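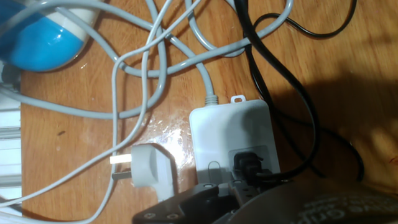
A reader of our earlier notice on cord storage wrote to say that no set of ties had ever lasted a full season in her office, and asked whether the Pornel kit would be any different. The question is a fair one, and this review was prepared in part to answer it.

The Pornel Cable Set is sold by Odera in a single size. Each package contains 56 reusable ties, 10 adhesive anchors and a sheet of write-on labels. Our staff used the set for one term in the Bromton reading room, where power adapters, plugs and long gray cables are stored between events and tend to come back to the table in one tangle.

Ties. The ties are soft, close firmly and may be reopened without tools. They held well on thin cables, including light adapter leads. On thicker black power cables the standard tie closes with very little overlap, and two were needed for a secure bundle. Of the 56 supplied, 46 were still in good condition at the end of the term. The others had frayed at the closure.

Anchors. These are the weak part of the set. The adhesive held on painted metal but released from finished wood within weeks — in one case taking a small amount of the finish with it. We do not recommend the anchors for tabletops of any value.

Labels. The labels accept pencil and ballpoint pen. They are large enough for a room number and a short device name, and staff found them the most useful item in the package. A label on the adapter and a second one near the plug saved a good deal of tracing cables by hand. Refill sheets are sold separately, 80 labels to the sheet.

The printed instructions advise winding each cable in loose loops before fastening it. We agree with this advice and would add that the adapter should be left outside the loop, where it does not pull on the collar of the lead.

For comparison, the Karula set offers longer ties and no anchors. Offices that handle mainly heavy cables may prefer it. Its labels, however, smear when handled.

The Pornel set is recommended for light cables and mixed adapters, with the reservation noted on anchors. As to the reader's question, most of our ties did last the season. A second package has been ordered for the upstairs office, and its anchors will be used on metal shelving only.

Reviewed 17 September 2018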